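About Mivuvley

Mivuvley writes handling rules for people who teach robots by hand. We began at one table in Zuvthorpe and now have 200 written tasks in use. Each has a start layout, an end layout and a list of what makes a take unusable.

Our first rule sheet was for paper cups.

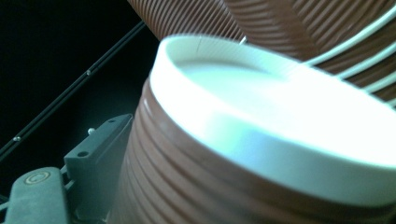
Light items show up careless habits quickly, so every new starter does 100 takes with them before moving on. Close the fingers slowly. Stop when they touch. If a ribbed wall bends, mark the take and swap the item.

We also set rules for the table. Both grippers start open, and cables stay clear of the elbows.

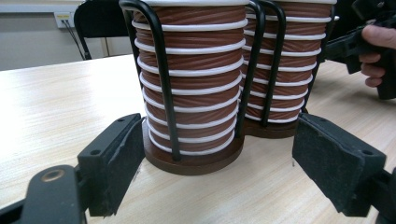 Rommel Tolentino wrote to us that the opening width should be fixed for each task and never left to the operator. We tried it and kept it for stacking work only.

Pads are checked at the start of a shift and again at 2 pm. A worn pad is changed in pairs.
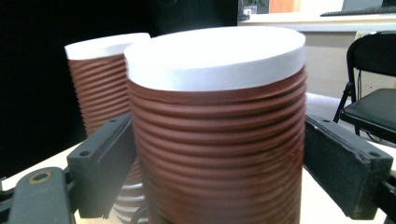 Parvaneh Kermani asked whether a failed grasp should be thrown away, as her own site does. Our answer is no. Keep it, label it, and write down which hand was at fault.

Two-handed work has its own section. One hand steadies, the other moves, and the roles are called out before the take begins.

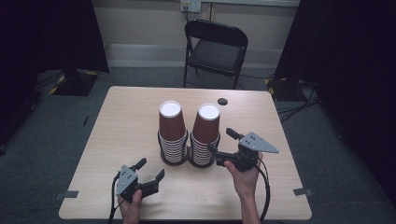 Handling Rules, Issue 8, p. 14

The current issue came out in July. Gizella Boros edits it and Lev Nazarenko runs the training days. Printed copies can be had from the Zuvthorpe office, room 347.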